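# Teardown cell: wrist view drifts off the CPU socket after gripper service

**posted by plomitstead_bench2**

We run a single-arm teardown cell at the Plomitstead site that strips desktop PCs for board recovery. The Iyengar station controller finds the CPU socket from the wrist view, the arm descends, and the gripper opens the load lever and lifts the processor. Fan and cooler come off at an upstream manual station, where the old paste is also wiped.

After the finger pads were changed in October, the descent started landing toward one side of the socket. The offset is 2 mm at the socket and less near the fixture datum. Controller log shows fault 521 (target outside grasp window) on most units. I have re-taught the home pose and re-zeroed the gripper stroke. No change. Fixture clamps are tight and the arm repeats fine against a dial indicator.

Where should I look next? I would like to avoid a full hand-eye calibration if possible -- it takes the cell down for most of a shift.

---

**Clenduvell_maint**

An offset that shrinks near the datum is rotation. Re-teaching home does not touch it. If the pads were changed with the gripper on the arm, somebody probably leaned on the camera bracket. Check that before anything else.

The view at the pre-grasp pose tells you most of what you need. From our cell, on a Dell board:

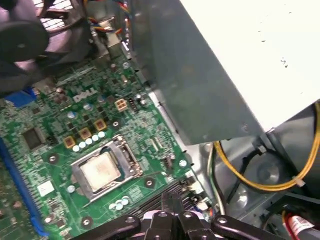 ### What to check at the pre-grasp pose

1. The gripper fingers should come in at bottom center. If they sit left or right of center compared with your commissioning image, the bracket has moved. Compare the finger joints, not the tips. New pads change the tips.
2. The whole socket and its lever must be in view, with the bright steel around it unobstructed. The locator fits to that edge. The heat spreader is a poor target because paste residue breaks up the reflection, and a smudged one like ours will pull a center fit to one side.
3. Look at what the power supply does to the light. Ours stays in the case during this step and throws a shadow under itself. If the shadow crosses the socket edge on your units, add fill light on that side before you change any thresholds.
4. Keep loose cables out of the descent path. The locator ignores them, but the fingers do not. We tuck anything that hangs near the board edge before the case is clamped.

If item 1 fails, loosen the bracket screws, seat the bracket against its dowel, and retighten in a cross pattern. Then run the short verification on the target plate, 12 poses. You only need the full hand-eye routine if the short one reports a residual above your limit.

One more thing on the pads. Measure the installed thickness of both. Unequal pads shift the grasp center even when the camera is perfect, and the error looks similar from the log. The difference is that a pad error is the same size at the datum as at the socket.

---

**hinitstead_recovery**

We had 521 all the time at Hinitstead. We widened the grasp window in the controller settings and it went away. Takes a minute.

---

**Clenduvell_maint**

Widening the window only stops the fault from being reported. The fingers still come down in the wrong place, and on a socket that means bent contacts or a bent lever. Put it back to the commissioned value.

---

**plomitstead_bench2**

Bracket was off the dowel. The joints were left of center compared with the commissioning image. Reseated it, pads measured equal, short verification passed. Offset is gone at the socket and the fault has not come back on the units run so far. I have added the joint comparison to the pad change sheet, after the torque step.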